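Dravside Hall — Bedroom and Laundry Area
Safety walk-round, checklist with comments

Date of walk-round: 28 Jun 2024
Checked by: Natsumi Ikeda
Countersigned: Arsalan Swati
Last full check: February

Marking used: OK, FIX (to be done by the owner named), WATCH (look again next time), N/A.

Section 1. Access and floor

1.1 Main route from the entrance to the bedroom area clear for its full width — OK
1.2 Door openings free of stored items — OK
1.3 Door hardware closes and latches — WATCH
Comment: The inner door needs a second push to latch. Same as in February. It has been adjusted once and has drifted back. Arsalan to look at the strike plate before asking Kokkinos to come out for it.
1.4 Floor free of spills, grit and loose fixings — OK
Comment: Swept before the walk-round. There was some lint near the washing machines, picked up on the spot.
1.5 Floor tape and edge markings stuck down — OK
1.6 Cables across walking routes covered — FIX
Comment: One cable cover near the small tables has curled up at the end and catches a shoe. Replace it with the Dullis type used in the front half of the hall. Do not tape it down again. Owner: Arsalan.

Section 2. Bed and bedding

2.1 Bed frame stands level and does not rock — OK
2.2 Slats seated, no cracks — OK
Comment: Mattress lifted on both sides to check. All slats in their holders.
2.3 Headboard fixed to frame, no movement when pushed — FIX
Comment: The bolt on the window side had worked loose. Tightened by hand only, as the right key was not in the drawer. It needs doing properly. Owner: Natsumi.
2.4 Sheet fits, corners tucked, no tears — WATCH
Comment: The sheet rides up when people sit and lean on it. It is the correct size. The elastic is tired at one corner and the sheet will be swapped at the next linen order from Plestness.
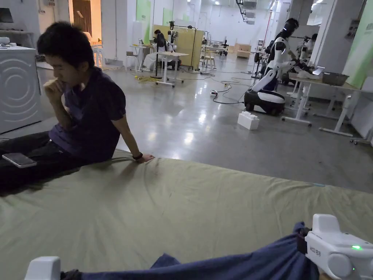

The spare set is in the tall cupboard, second shelf. Whoever changes the bed should put the old sheet in the bin marked for rags and not back in the wash pile, where it has already ended up twice.
2.5 Edge of bed safe to sit on, no sagging — OK
2.6 Wood edges free of splinters — OK
Comment: Ran a cloth along the bed rails and the edge of the headboard. It caught nowhere.
2.7 Nothing hard left on the mattress — FIX
Comment: Remotes get put down on the sheet and stay there. They end up under a blanket, then on the floor, and the battery cover comes off. There is a tray for them on the side table. Please use the tray. 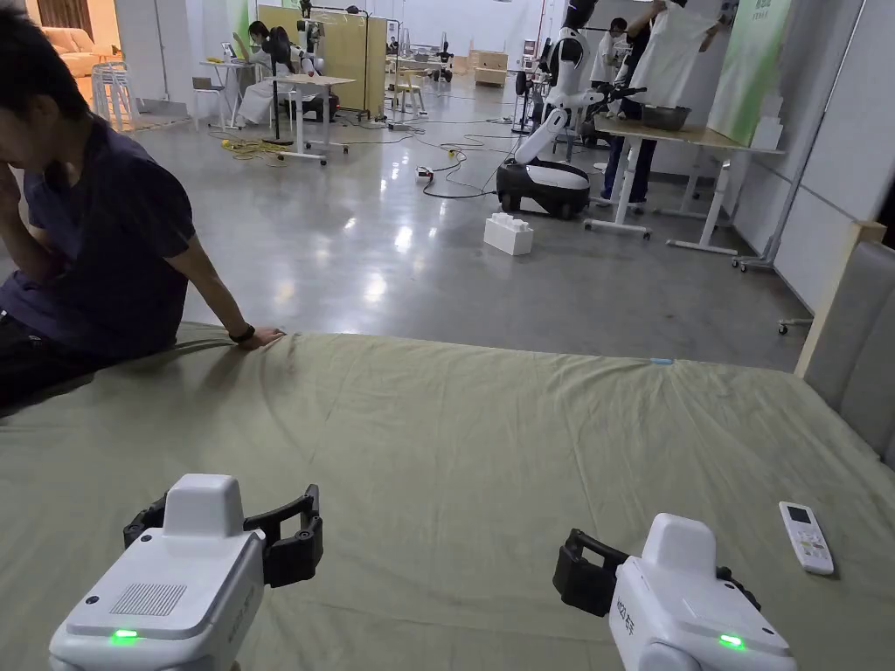

Item 2.7. White remote control lying on the sheet, near the headboard.

2.8 Upholstery on headboard clean and whole — OK
Comment: Vacuumed along the seams in the padding. Dust only.

Section 3. Clothes and folding

3.1 Clothes for folding are dry before they go on the bed — OK
Comment: Felt the cuffs and waistbands on the pile by the dryer. No damp ones.
3.2 Small items cleared off before garments are spread out — FIX
Comment: This is the one we keep writing down. A sweatshirt laid out flat takes up most of the middle of the bed, and everything that was there first gets pushed toward the headboard. Pens are the worst for marking the sheet. Clear the whole top, then lay out the clothes. Owner: everyone who folds. Natsumi will put a line about it on the card by the bed.
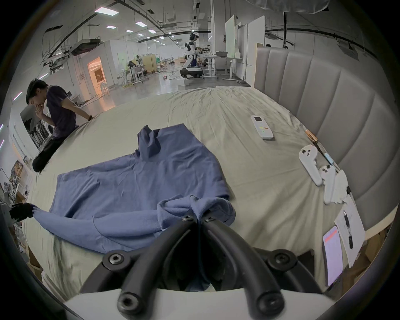

Item 3.2. Blue top spread out for folding, with a remote, two controllers and a pen-like stick on the same sheet.

3.3 Boxes and packaging away from the bed — FIX
Comment: Cardboard boxes on the floor on the headboard side. Flatten the empties and take them to the recycling cage. Full ones go on the rack. A person getting off the bed on that side would step straight into them. Owner: Arsalan.
3.4 Used cloths put in the hamper — WATCH
Comment: Better than February, but there are still cloths left crumpled on the bed at the end of a session.
3.5 Hangers free of broken hooks — OK

Section 4. Laundry and seating

4.1 Washing machines stand steady — OK
Comment: Pushed each one at the top corner. No rocking. Feet locked.
4.2 Hoses and taps free of drips — OK
4.3 Tops of machines clear — WATCH
Comment: Small things collect up there. They walk off the edge during a spin. Keep the tops for detergent caps in use and nothing else.
4.4 Lint and drain filters cleaned — FIX
Comment: One drain filter not opened in a long while, judging by the state of it. Cleaned today. Add it to the monthly list.
4.5 Chairs stored in line, casters sound — OK
Comment: Sat in each. One has a stiff height lever but it holds.
4.6 Clear space between the chairs and the bed — OK
Comment: Wide enough to carry a full basket through without turning sideways. Keep it like this.
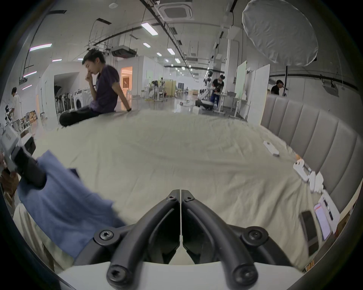 Items 4.1 and 4.5. The bed, with office chairs and front-loading washing machines along the wall to the left.

Section 5. Lighting and emergency

5.1 Overhead lights all working — OK
5.2 Exit sign lit — OK
5.3 Extinguisher in place, tag in date — OK
5.4 First aid box stocked — FIX
Comment: Out of medium plasters, and the tape is nearly finished. Owner: Natsumi, this week.

Open items carried forward: 1.3, 1.6, 2.3, 2.4, 2.7, 3.2, 3.3, 4.4, 5.4

Note from Arsalan: 1.6 and 3.3 first, please, as both are trip hazards. The headboard bolt takes a long key — there is one in the Dullis toolbox by the entrance. Sign the sheet on the clipboard when your item is done and write your initials next to the number.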